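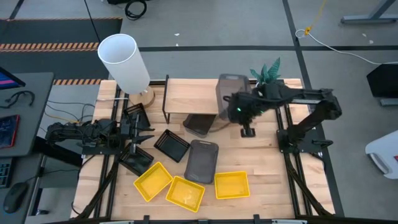
Bins and baskets, the March sort-out

Quick gallery, typing this before dinner so forgive the spelling. Tamara Kravchuk here. I get asked a lot what I keep small stuff in, so here's the storage that's been living on the wood table. Nothing fancy. Plastic mostly, plus a little shelf.

Black baskets. Three of them. My workhorses. Pens, tape, chargers, whatever. Mine are from Imard and they've been dropped plenty.

Big dark gray bin. Rounded corners, rim at one end like a handle. Good for papers that dont fit anywhere else. Carries nicely.

Translucent gray bin on the shelf. For things I forget I own. Seeing a shape through the side is enough to jog my memory.

The shelf. Pale top, black metal side. Bins go on it AND under it, so double the space on the same bit of table. Best 8 dollars I spent, flea market.

Lamp. Tall white shade, round wooden base. Not storage, I know. Stays near the shelf so I can see what I'm digging for.

Yellow baskets. Three, holes in a grid on the sides. Zallport, bought as a set. Yellow is for stuff that has to leave the room: returns, library books, the neighbor's tupperware. Works better then a list on the fridge. Crumbs fall right thru the holes too.

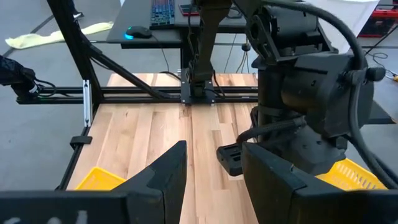 Do the baskets with holes work for tiny things like screws or beads?

Only with a liner. I cut a piece of felt to fit the bottom, or put the tiny things in a jar first and stand the jar in the basket.

Labels are next. Got a pack of 100 and used 13 so far. More pics when the drawers are done, gotta run.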